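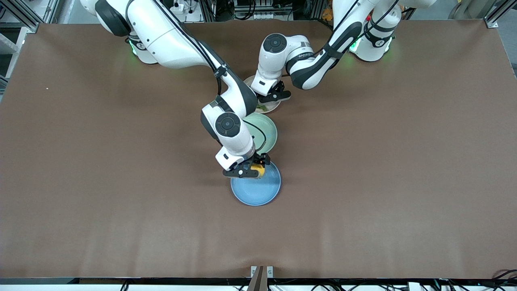

Wakcombe Plates is the data set put together by the robotics club at Mukville for its spring project, sorting play food onto plates with two arms. It holds 451 recorded attempts, all made by club members driving the arms by hand. Each attempt uses the same layout, with the blue plate nearest the front, the pale green one behind it and the cream one at the back, and the table under them covered in brown. Items are yellow or green. Either arm may pick, and the two often work close together over the back plate.

Contents

episodes/ -- one folder per attempt, with video and joint positions
labels.csv -- attempt number, operator, item color, target plate, result
splits/ -- train and test lists
tools/ -- playback script and the label checker

Results are marked "placed", "dropped" or "stopped". Stopped means the operator ended the attempt early, usually after the arms got too close to each other. There are 63 of these. They are left out of both splits but the folders are still there.

Known problems

Labels for the first four sessions were typed in from paper and a few plate names may be swapped. Jabari Shemweta is checking them against the video. Joint positions for the left arm start slightly late in some folders -- the playback script corrects for this, but your own code will have to do it too.

"Left" and "right" always mean the robot's own left and right. On the video they are reversed.

Use

Free for class and club work. The Dralarbridge team has a copy and uses the same splits. Please send corrections to Gladys Rotich before the April meet.

Last updated February 2020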